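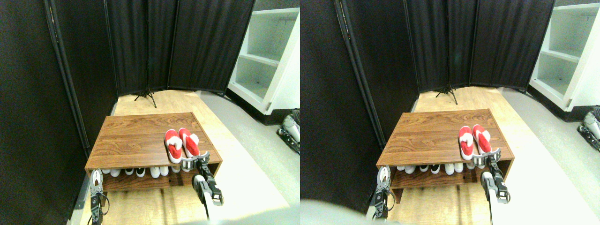

Project Report: A Place for Every Pair
Group 4 – Nnamdi Adeleke, Adesuwa Afolabi, Oranuch Kaewkla
Adviser: Ifor Trevor

1. What we wanted to find out

Everybody in our building takes their shoes off at the door, and by January the pile had gotten pretty wild! We wanted to know if one low bench could sort it out, and which shoes people would put where if we gave them no rules at all.

2. The bench

We call our layout Floditz (Oranuch picked the name and it stuck). It uses a low wooden bench with a reddish-brown finish, a flat top and one open shelf underneath. The sneakers go on the shelf in a row with their toes facing out, so you can spot your own pair right away. The red slippers sit on top, over on the right. We love those slippers – the fluffy-looking white trim makes them very hard to lose.

3. What we learned

Over the project we logged 200 arrivals at the door. People took to the shelf fast, and the row stayed neater than any of us had guessed. The top was the fun part. We had planned it as a seat, but slippers kept ending up there, and Adesuwa argued that we should let them stay. She won.

4. Next time

We would like to try a longer bench, and Nnamdi wants to add a second shelf for boots – we already have a sketch for it.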